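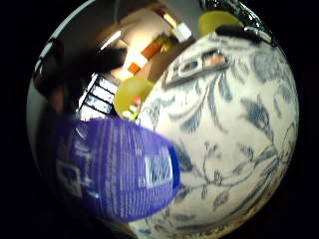 Daily care of a hand-held gripper should belong to the person who holds it. I have run the collection cell at Cemano for long enough to have tried it the other way, and the other way cost us a good part of November. The trouble is nearly always in the camera. It has a very wide lens, so a jar that gets close takes over the right half of the view, and a purple glove coming in from the left is large and soft at that distance. The blue leaves on the glaze are slightly blurred too. Someone at a desk has no good way to tell whether softness like that comes from the subject being close, from a thumbprint, or from a lens that has backed off its thread a quarter turn. The person with the gripper in hand can find out in a minute.

Our cell is small. It has two hand-held grippers, one arm that carries the same fingers and the same camera mount, a bench, and a shelf of household things that get picked up and put down. The arm learns from what people do with the hand-held units, so all three have to match. Zastitz, the firm that supplied the mounts, gave us a maintenance sheet with monthly intervals on it. We followed the sheet. Every month a technician came over from the main shop, took both units away, cleaned them, checked the screws, and brought them back the next morning.

In between, the operators were told to leave the hardware alone. I wrote that rule and I had reasons for it. The camera screws are small and easy to strip. One operator had already cleaned a lens with a paper towel and scratched it. I thought fewer hands meant fewer problems.

Then we trained on 743 recordings and the arm reached short on everything. Oisín Keogh, who looks after the arm, spent four days on the arm. He checked the joint zeros and the finger travel, and he swapped a cable that was fine. Catríona McGrath finally put the second gripper in the bench fixture and found that the camera had tipped down in its bracket. One of the two clamp screws had worked loose. She went back through the files and found that 106 of them had been recorded after it moved. Those came out of the set, and we did them over.

The part that bothers me is that an operator had noticed. She had seen that the fingertips were sitting lower on her preview than they used to. She didn't report it, and why would she? I had told everyone that the camera was somebody else's job.

So we changed it. Each gripper now has a card on a string, and the operator works through it before the first recording and again after lunch. Blow the lens off, then wipe it with the cloth from the closed tin. Try to turn the lens with two fingers. Push on the camera from the side and from above. Close the fingers on the gauge block and read the width. Set the unit in the fixture and see that the fingertips land on the marks taped to the monitor. If anything is off, the unit goes on the red hook and you take the other one. The whole thing takes 76 seconds when you know it. I timed myself, and I am slower than the operators.

Oisín argued against this and he still does. His view is that a check done twice a day by people who have done it a hundred times turns into ticking boxes, and that a trained technician sees wear an operator will miss. He is right about the wear. We kept the monthly visit for that, and the technician still replaces finger pads and checks the slide for play. I would not ask an operator to open up the slide.

I don't agree with him on the boxes. There are no boxes on the card — we took them off after the first week. There is only the hook. If a gripper is hanging there, it has a fault, and the operator writes what it is on a strip of tape. I read the tape. I have yet to see one that was a waste of time to read, including the one that said "feels gritty," which was sugar.

The arm is handled differently, and I think wrongly. It came from Hennessy with a service contract, and the contract says their people do the work. It stands in its corner, and the operators walk around it all day without touching it. Its camera is the same model in the same bracket with the same two screws. When I asked to put a card on it, I was told it would be raised at the next review. Vastora, who lease us the room and half the equipment in it, would also have to sign.

I've hung a card on it anyway. It only asks you to look at the marks on the monitor and wipe the lens, and the cloth tin is on the shelf next to it.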